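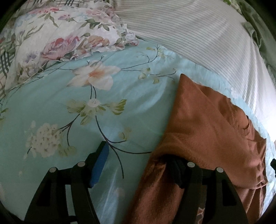
Crisanto Buenaventura
January 24, 2018

OK so a few of you asked how the sleep thing is going, and I have way too much to say for one post. Thread!

For anybody new: I've been a terrible sleeper since college. Last October I was getting maybe four hours on a bad night and then sitting through meetings at Prajapati like a houseplant. My doctor looked me over, said I was fine, and handed me a paper sleep diary. A PAPER one. I was so annoyed.

I filled it in anyway. Time I got in bed, time I thought I fell asleep, time I got up. You're not supposed to look at the clock in the night, so the middle column is all guesses, and mine are things like "late??" and "heard the garbage truck."

First thing I learned is that I was spending forever in bed NOT sleeping. Reading, scrolling, arguing in my head with a guy from Navness who cut me off in a parking lot. The doctor's advice was to go to bed later. Later! I thought she'd misheard me.

So I tried it. Midnight, no earlier, and up at six no matter what, weekends too. The first week was awful and I want to be clear about that. I put orange juice in my coffee. I cried at a tire commercial.

Second week, a little better. Third week I slept straight through till the alarm and woke up totally confused about what day it was (so great!!)

Then I got to move bedtime earlier, fifteen minutes at a time. I'm at 11:15 now and holding. I tried 11:00 and went right back to staring at the ceiling, so 11:15 it is for a while.

Stuff I bought that did nothing for me: the tea, the other tea, a $46 spray that smelled like my aunt's car. Please do not send me more tea.

Stuff that helped a bit: turning the heat down at night, and getting the phone out of the bedroom. It charges in the kitchen now. I got a cheap alarm clock and I keep it facing the wall.

Naps are my weak spot. I used to crash for almost 95 minutes on a Sunday afternoon and then wonder why I was wide awake at 2 a.m. Now if I'm really dragging I set a timer for twenty and sit up in the chair. It's a rude way to nap but it works OK.

Coffee, since I know somebody's going to bring it up. I stop at noon. I didn't want to! I fought it all through the holidays. My sister in Kustthorpe drinks espresso after dinner and is out cold by ten, so I guess I got the other set of genes.

And the getting-out-of-bed rule, which I hate the most. If I'm lying there awake and getting mad about it, I have to get up and do something boring in another room. I've read the entire manual for the dishwasher. I'm now on a library book about canals and I'm kind of into it, so I may need a duller book.

I'm turning 40 this year and I'd really like to be awake for it.

Not a doctor, obviously. If yours gives you the paper diary, just do the diary. I'll post again once I've had another go at 11:00.

Last updated: 9:52 p.m.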